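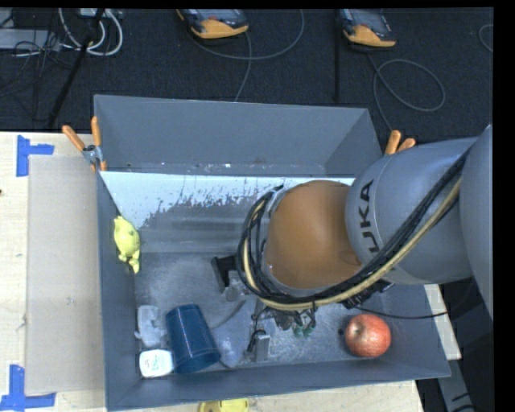
Are the scuffed ones any weaker than the new ones, a reader wanted to know last month, and should she be paying less for them? Good question, and I've had it so many times now that I've put it at the top. No to the first, yes to the second! Scratches on the floor of a bin are just what happens when things get dragged about in it. What you want to look for is a crack, and cracks like corners. Run a thumbnail round the inside of all four, then turn it over and do the same underneath.

What do you use big grey bins for, anyway?

Everything. Mine started out as a place to tip the contents of a drawer while I sorted it, and it grew from there. Potting up, cleaning bike bits, mixing compost, carrying wet boots in from the car. I've got 6 on the go at the moment (the shed ones get the worst of it) and I'd have more if there was anywhere to put them.

Why grey? Couldn't you have a nice colour?

You could, and I did once buy a white one from Salley. It looked filthy by teatime. Grey hides the scuffs, though I'll admit small dark screws vanish in it. Lay an old tea towel in the bottom if you're sorting fiddly bits.

Where do you get yours?

Mostly from the Saturday clear-out sale in Wardale, second-hand. The Skundik ones turn up a lot, and they stack well when they're empty. Kemppainen bins are a bit deeper and a bit dearer, and the two makes do not nest together, which I found out by forcing them and then spending an evening getting them apart again.

How full should I fill one?

If you're storing, fill it as far as you can still lift it. If you're sorting, hardly at all! You want to see the bottom between things. I used to heap everything in and rummage, and I'd go past the thing I wanted five times. Now I tip in a few bits, spread them out, pick out what I'm keeping and tip in some more. It feels slower but I get to the end of it.

How do I get white marks off the inside?

Depends what they are. Limescale comes off with warm water and a good slosh of vinegar, left for 16 minutes or so while you have a cup of tea. Chalky marks from rubbing usually won't shift, and scrubbing makes them bigger. Please don't use a wire brush. I did, and that bin has held grit ever since.

Will it mark my worktop?

It can if there's grit underneath. I wipe the bottom before it goes anywhere near the good wood, and I lift it instead of sliding it. A bit of old carpet does nicely on a bench.

Lid or no lid?

No lid for anything you use weekly. The lid ends up behind the freezer and you never see it again. For the loft, yes, get the lid, and write what's inside on the end of the bin as well as the top. Once they're stacked you can't read the tops.

Can they live outside?

Mine sit out until November and then come in. Left out over winter they fill up with rain, the rain freezes, and I've lost two that way. Upside down against a wall is fine if you're short of room.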